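Morfudd Skyrme had taught the evening class in Bretden for 33 years, and she still brought a tin of oat cakes to the first lesson, in case anybody came straight from work and hungry.

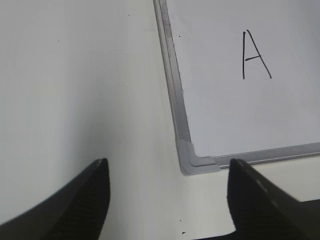
That June it was only Mared Bevan who came, with her coat buttoned wrong and her late husband's letters in a bread bag — 257 of them, and she had never read a one.

"He thought I did," said Mared. "I used to hold them a good long while."

Morfudd pushed the tin across and pulled her chair in close.
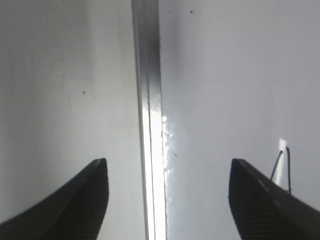
A narrow metal strip, pale on either side

"Well, dear," she said, "pick one out."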